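How to Sort and Store Your Laundry Bottles

27 November 2019
By Bogdan Nowakowski

1827 views | 49 shares

Most laundry shelves fill up the same way. You buy a big bottle of detergent, then a travel size for a trip, then something for stains, and by spring there is no space left and two of the caps are sticky. Sorting it out takes one evening.

What you need: a damp cloth, a dry cloth, a tray with a lip, a marker and some masking tape.

Step 1. Take everything off the shelf. Put it on a table or on the floor so you can get at all of it. Wipe the shelf with the damp cloth and let it dry before anything goes back.

Step 2. Group by what it does, then by size. Detergent goes with detergent, even when one bottle is full size and the other fits in your palm. Small bottles tend to drift to the back and get bought again. I found three in March that I had forgotten – all the same kind.

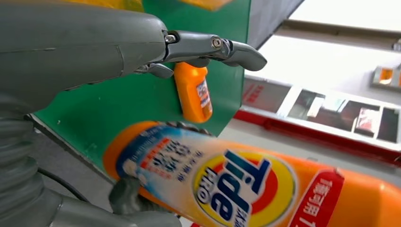 Step 3. Check the caps. Tighten each one, then turn the bottle over the sink for a few seconds. If it drips, clean the threads with warm water and try again. A bottle that still drips should be used up first and kept upright on the tray.

Step 4. Read the labels. If you buy imported products and can't read the language on the bottle, look up the dose once and write it on a strip of tape. Stick the tape on the back so the original label stays clear.

Step 5. Put things back. Large bottles go low, at waist height or under, with the handles facing out. Small ones go in the tray in front. I use a Hinico tray, but a baking pan works too. Leave the tallest bottles at the sides so you can see what is behind the short ones.

Keep detergent in its own bottle and don't mix leftovers from different products. If there are children in the house, the whole lot belongs in a cupboard with a latch – even the travel sizes.

Wipe the tray once a month. That is all the upkeep it needs.

3 comments

Kipchumba Mbwambo
Do you lay the big bottles on their sides? My shelf is too low for them to stand.

Bogdan Nowakowski
I wouldn't for storage. Move the shelf up a notch if you can, or keep them on the floor of the cupboard.

zalewska_581
Tape on the back is a good tip, thanks. Doing mine tonight.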